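Lunamov arm: setup and care
Photos by Agathe Fleury, 24 October 2021

On this page we collect pictures of how the arm is prepared for bathroom work at Dorerum. Before each run we wipe the finger joints with a dry cloth and check the wrist screws. The grip force is set to 30 for baskets and 38 for bottles.

1. Bathroom, basket position
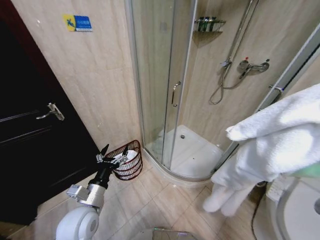
The fingers stay open in front of the woven basket, beside the shower glass.

2. Spare parts
Fingertips are ordered from Barbier.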